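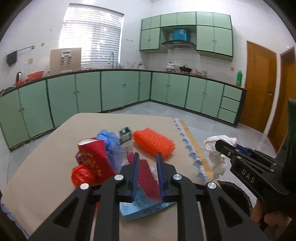 Flecken auf Tischdecken lassen sich in den meisten Fällen entfernen, wenn Gewebe und Fleckart vor der Behandlung bestimmt werden. Maßgeblich ist das Pflegeetikett. Fehlt es, wird an einer Saumecke auf der Rückseite geprüft, ob der Stoff Farbe abgibt. Auf hellem Grund, etwa einer beigen Decke auf dem Küchentisch, fallen Rückstände früh auf, und auch rote Tüten oder bedruckte Becher können bei Nässe abfärben. Solche Gegenstände werden vor dem Anfeuchten abgeräumt.

Vorbereitung

Benötigt werden Gallseife, ein weißes Baumwolltuch, eine Schüssel und kaltes Wasser. Farbige Tücher sind ungeeignet. Feste Reste mit einem Löffelrücken abheben, nicht reiben.

Eiweißhaltige Flecken (Milch, Ei, Soße)

1. Stelle von der Rückseite mit kaltem Wasser durchspülen.
2. Gallseife auftragen und 32 Minuten einwirken lassen.
3. Ausspülen, bei Bedarf wiederholen.

Warmes Wasser fixiert Eiweiß im Gewebe – der Fleck ist danach kaum noch zu lösen.

Fett und Öl

Stelle trocken mit Speisestärke bestreuen, nach sechs Stunden ausbürsten. Anschließend Spülmittel unverdünnt auftupfen und die Decke mit der höchsten Temperatur waschen, die das Etikett zulässt.

Tee und Rotwein

Sofort mit dem Tuch abtupfen, von außen nach innen. Für ältere Flecken eignet sich Sauerstoffbleiche, bei Wolle und Seide jedoch nicht. Dosierung nach Packungsangabe.

Trocknen

Erst trocknen, wenn die Stelle im nassen Zustand bei Tageslicht geprüft wurde. Trocknerhitze setzt Reste fest. Leinen leicht feucht von links bügeln.

Text: Vinh Lò, zuletzt geändert am 26. August 2025

Diese Website verwendet Cookies. Mit der weiteren Nutzung stimmen Sie dem zu. Einstellungen | Akzeptieren

© Nudov Haushaltspraxis, Fulludberg | Kontakt | Nach oben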